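Kitchen helper wanted, part-time, Clarngate

Posted 5th November by Eun-ji Myung

Hi! I look after the small shared kitchen on the second floor at Clarngate, and I need another pair of hands. I've been doing the whole thing on my own since September, in between my real job (I do the scheduling for the building), and the dishes are winning. So I'm looking for one person who likes a clean sink and doesn't mind doing the same few things over and over. 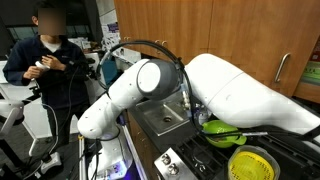
The job is 2 hours each working day, late afternoon, and you can pick your start time as long as you're finished before the front desk closes. Most of it is washing up, wiping down, and putting bowls and food containers back in the cabinets they came out of. You'd think that last part would be easy. We had a lovely system with labels, then somebody rearranged everything to fit the cereal, and now I find mixing bowls in with the coffee filters. If you are the kind of person who can get a shelf sorted and keep it that way, please, please write to me.

The stove needs the most attention. It's a gas range with cast-iron grates, and people cook real meals on it, so there's usually rice or sauce down around the burners by four o'clock. The grates get lifted off, washed in hot water with a little dish soap, dried and set back. I do the stainless steel oven door last with a soft cloth (go with the grain or you'll be looking at your own streaks all week). The sink is stainless too, and it's a quick job if you get to it before anything dries on.

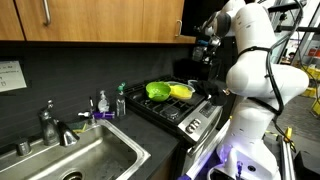

Do I need to bring my own cleaning supplies?
Everything is provided. I order sponges, cloths, dish soap and gloves from Voneson, and there's a spare box in the closet next to the stairs. If you have a favorite brand of gloves, tell me your size and I'll add them to the next order.

A few other things that come up. Once a week the fridge gets cleared, and I send a note to everyone the day before so no one loses a lunch they cared about. Lost lids go in the drawer by the door. I have a whole drawer of lids! I'd love someone to spend an hour matching them to containers and toss whatever is left over, but that can wait until you've settled in.

You don't need experience in a commercial kitchen. You should be fine standing for a couple of hours, reaching the upper cabinets (there's a step stool), and lifting a full box of supplies. You'll be working while other people are in and out, and it can get pretty snug in there, so a bit of patience helps. 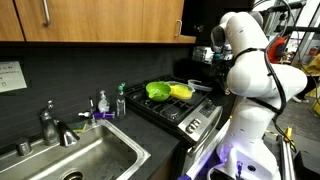 Pay is $40 a day, paid every other week through Seol, who handle payroll for the building. You get a free parking spot in the back lot, or the 238 bus stops right across the street. Coffee is free and it's decent coffee.

To apply, send me a few lines about yourself and the hours that suit you. No resume needed, but do give me the name of someone you've worked for. You can leave a note for me at the front desk or drop it in mailbox 182, just inside the Inergate entrance. I'd like you to come by for a short look around before you decide, and I'll show you the lid drawer so you know what you're getting into.

Eun-ji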